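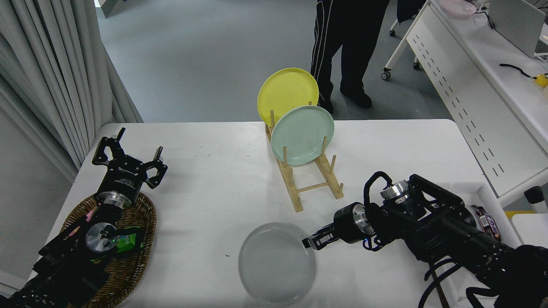 Procura-se pessoa para a copa (meio período)

A Niskanen ocupa um andar inteiro, tem um bom café e uma relação difícil com a própria louça. Temos escorredor de madeira, temos pratos amarelos, verde-clarinhos, cor-de-rosa e cinza, e temos gente com diploma que deixa o prato na mesa de trabalho, ao lado do notebook, e vai para casa em paz com a consciência. Queremos contratar quem ponha ordem nisso.

O que a pessoa vai fazer:

Recolher pratos e copos das mesas, lavar, pôr no escorredor (em pé, um por vão) e guardar no armário quando secarem.
Cuidar da cesta de lanches: repor, jogar fora as embalagens vazias e devolver à cesta a barra de chocolate que sempre aparece em outro canto.
Passar pano nas mesas brancas, que foram escolhidas por alguém que nunca tomou café.
Fazer a lista de compras do mês e mandar para a Sukach, nossa fornecedora, até as 16h do último dia útil. Depois disso eles não atendem, já tentamos.

O expediente é de 4 horas por dia, 5 dias por semana, das 13h às 17h, com 30 minutos de pausa. O salário é de 2000 reais por mês, mais vale-transporte e livre acesso à cesta, com a moderação que a pessoa achar decente.

Não pedimos experiência em escritório. Pedimos pontualidade, ensino fundamental completo e alguma firmeza para dizer a um gerente que aquele prato é dele. Inglês não é necessário — a louça fica no Brasil mesmo. Quem já trabalhou em copa, cantina ou casa com adolescentes leva vantagem na entrevista.

O contrato é CLT, pela Erkero Serviços, com início em outubro e período de experiência. O prédio é o Ultell, bloco dos fundos; a entrada da frente é mais bonita, mas o porteiro manda dar a volta.

Para se candidatar, deixe o currículo na recepção do Ultell, pela manhã, em envelope com a palavra COPA. Uma página basta. As entrevistas são na própria copa e duram pouco, com café incluído. O candidato não precisa lavar a xícara.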